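Home | Fixtures | Archive | About | Contact

The Sale of a Goalkeeper, and What the Club Should Learn From It

Filed under: Transfers, Sedgwick Town

Supporters of Sedgwick Town have now had several months to consider the sale of Chidubem Bashir to Damura Athletic, and the time has come to set out a considered view of it. This blog has been critical of the board before. It has no wish to be unfair in this instance.

The facts are not in dispute. Bashir joined from the reserve side at Ruder as a teenager, waited two seasons behind an older keeper, and made his debut away at Kesum on a very poor field in February. He kept a clean sheet. He was then returned to the bench for the next five matches, a decision the manager at the time described as protecting the player. By the following summer he had been sold.

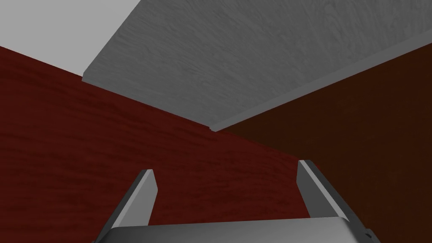 Two fingers, open.

The club's position was that it had two goalkeepers of similar quality and could afford to pay only one of them properly. That is a reasonable position for a club of this size. The average home attendance last season was 3,286, and gate receipts remain the largest single source of income. Away support has rarely passed 200. A fee received in July can settle a number of bills that would otherwise be carried into the fall.

Where the board may be faulted is in its assessment of the two men. The goalkeeper who was retained was thirty-four and had missed a third of the previous season with a shoulder complaint. The one who was sold had never been given a run of more than three league matches. It is difficult to see how a fair comparison could have been made on that basis, and the coaching staff have since conceded as much in private.

Bashir has started every league match for Damura this season. At one point he went 359 minutes without conceding, a run that ended with a deflected free kick in the rain. His distribution, which was the chief complaint against him here, has been much improved by playing behind defenders who are willing to receive the ball.

Roman Urbańczyk, in his remarks at the supporters' evening, took the view that the player would not have developed in the same way had he stayed. There is some merit in this. A goalkeeper needs the confidence of his back line, and our back line changed eleven times before Christmas. It does not follow, however, that the fee was adequate or that the contract of sale was well drawn. No percentage of any future transfer was secured. Should Damura sell him at a profit, Sedgwick will receive nothing beyond the training payment to which it is entitled in any event.

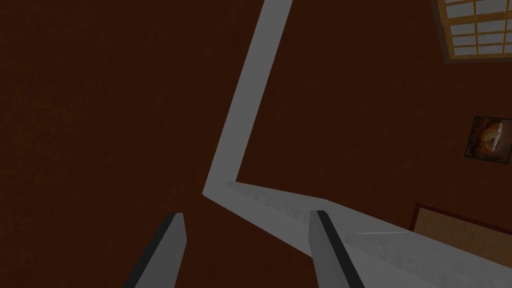 According to one season ticket holder, the sell-on clause was raised during the talks and dropped on the final afternoon in exchange for payment in full. If that account is correct, the board should say so plainly. Most supporters would accept that cash was needed at the time, and many would have made the same choice.

It is recommended that the club adopt a written policy on the sale of players under twenty-three, and that it be made available to members before the next transfer window opens. The return match against Damura is still to be played. Bashir is expected to start, and it is hoped that he will be warmly received by the home end.

Shared 200 times | 3 comments

northbank_lou
Fair piece. I was at Kesum that night and he made two saves in the last ten minutes that our current keeper would not get near.

Pete R.
The training payment will barely cover the bus to away games. A sell-on clause should be standard for every young player who leaves.

Marguerite
I will be applauding him until he saves a penalty against us.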